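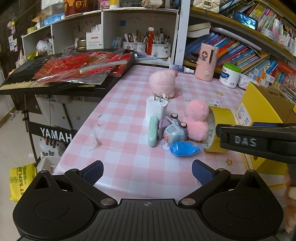 마니넨 통합교육캠퍼스 조성사업 독립 검토위원 모집

드레샴 교육위원회가 지난 1월 마니넨 통합교육캠퍼스 조성 계약을 승인했습니다. 보도자료에는 "지역의 미래를 여는 배움터"라는 표현이 여러 번 나옵니다. 같은 자료에 통학 버스 노선은 한 번도 나오지 않습니다. 저희 트리넌트 교육재정연구소는 이 사업을 처음부터 따로 들여다볼 검토위원을 찾고 있습니다.

먼저 분명히 해 둘 점이 있습니다. 이 자리는 홍보대사가 아닙니다. 준공식에서 가위를 들 일도 없고, 위원회가 검토 의견을 받아들인다는 보장도 없습니다. 지난번 체육관 증축 때도 주민 의견서가 제출되었지만 최종 보고서에는 "의견 청취 완료"라고만 적혔습니다. 그 사실을 알고도 하겠다는 분을 원합니다.

모집 인원
검토위원 3명

검토 대상
위원회가 제시한 캠퍼스 수용 인원은 1,824명입니다. 현재 통합 대상 학교들의 재학생은 모두 합쳐 1,360명입니다. 그 차이를 채울 학생이 어디에서 온다는 것인지, 공개된 자료만으로는 알기 어렵습니다. 위원회는 "도심 활성화에 따른 자연 유입"이라고 설명하는데, 어느 해에 어느 학년이 늘어난다는 것인지는 밝히지 않았습니다. 교직원 주차면은 105면으로 계획되어 있으며 산정 근거는 첨부되지 않았습니다.

시공 관리를 맡은 베나브몽의 공정표도 검토 대상입니다. 공정표에는 학기 중 소음 작업이 "최소화"된다고 되어 있습니다. 최소화가 몇 시간을 뜻하는지 물었으나 아직 답을 받지 못했습니다.

하는 일
- 계약서, 설계 변경 내역, 회의록을 읽고 질의서 작성
- 교육위원회 공개회의 참석 및 발언 내용 기록
- 학생 수 추계와 통학 거리 자료의 재계산
- 학부모와 교사 면담. 찬성하는 분들도 반드시 포함합니다.
- 중간 검토서와 최종 검토서 공동 집필

지원 자격
학력과 전공은 보지 않습니다. 예산서를 끝까지 읽어 본 경험이 있거나, 읽을 끈기가 있으면 됩니다. 학교 시설, 회계, 건축, 교통 분야에서 일해 본 분은 우대합니다. 드레샴에 살지 않아도 지원할 수 있으나 공개회의에는 직접 참석해야 합니다.

다음에 해당하는 분은 지원할 수 없습니다.
- 교육위원회, 베나브몽 또는 그 하도급 업체에 재직 중이거나 최근까지 재직한 분
- 캠퍼스 예정지 주변에 매매를 앞둔 부동산이 있는 분
- 이미 결론을 정해 둔 분. 사업을 무조건 막겠다는 분도 여기에 들어갑니다.

처우
회의 참석과 문서 작성에 대해 시간제 수당을 지급하고 교통비는 실비로 정산합니다. 수당은 많지 않습니다. 구체적인 금액은 면담 전에 서면으로 알려 드리니 확인한 뒤 참석 여부를 정하시기 바랍니다. 연구소 재원은 회원 회비이며, 회비 내역은 요청하시면 열람할 수 있습니다. 저희도 의심의 대상에서 빠질 이유가 없습니다.

지원 방법
자기소개서는 받지 않습니다. 교육위원회 누리집에 공개된 사업계획서를 읽고, 가장 납득하기 어려운 대목 하나를 골라 한 쪽 이내로 써 주십시오. 왜 납득하기 어려운지, 어떤 자료가 나오면 생각을 바꿀 수 있는지를 함께 적어 주시기 바랍니다. 간단한 경력 사항과 연락처를 덧붙여 연구소 사무실로 우편 또는 방문 제출하시면 됩니다.

서류를 통과한 분은 책임연구원 에스코 라흐티넨과 면담합니다. 면담에서는 제출하신 글에 대해 반대편에서 질문을 드립니다. 면담 결과는 합격 여부와 관계없이 알려 드립니다.

문의
트리넌트 교육재정연구소 검토위원 모집 담당

공고일: 2023년 8월 13일
모집 인원이 채워지면 접수를 마감하며, 제출된 서류는 요청하시는 경우 돌려 드립니다.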